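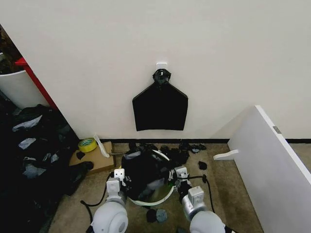 Bench notes, December, Trastville workshop

Started at 8.40 with the Kesov dryer that came back from the Skoletwood flats. The complaint on the ticket was "stops when it feels like it", which I rather like as a fault report, and to be fair to the tenant it is a very good description. It ran for 20 minutes on a mixed load of old towels and then cut out, drum still and panel lit, exactly as they said.

First thought was the door switch, as it usually is on these, but I held the meter on it and wiggled the door every way I could think of and it never dropped out. Belt fine, idler pulley a touch noisy but turning freely. Then I had the back off and found the duct behind the heater packed with fluff, a proper grey felt of it, so the thermostat has been doing its job all along, poor thing. Cleared it with the long brush and the vacuum, and put a new thermostat in as well while I was there. The old one was reading 4 ohms across the contacts when cold and I didn't care for that at all.

Second run: full cycle, no stops. I'd still like somebody to give it another go tomorrow with a heavier load before we ring the flats, if there's a socket free.

Parts: that was the last Kesov thermostat in drawer 337, so I've put it on the Claeys order with the door seals. Claeys want orders over 200 before they'll send without a delivery charge and we're still short, so if you're waiting on anything small (pump filters, feet, lamp covers) do add it to the sheet now and we'll all be happier.

Also had a quick look at the Claeys dishwasher that won't drain. Pump hums but doesn't turn. Got as far as tipping it on its side and taking the base plate off, and then it was dinner time. Screws are in the blue lid, please don't tidy them! The two longer ones go at the front.

To do: idler pulley on the Kesov, see if the noise bothers anyone else or if it's just my ears. Dishwasher pump out and check the impeller for glass.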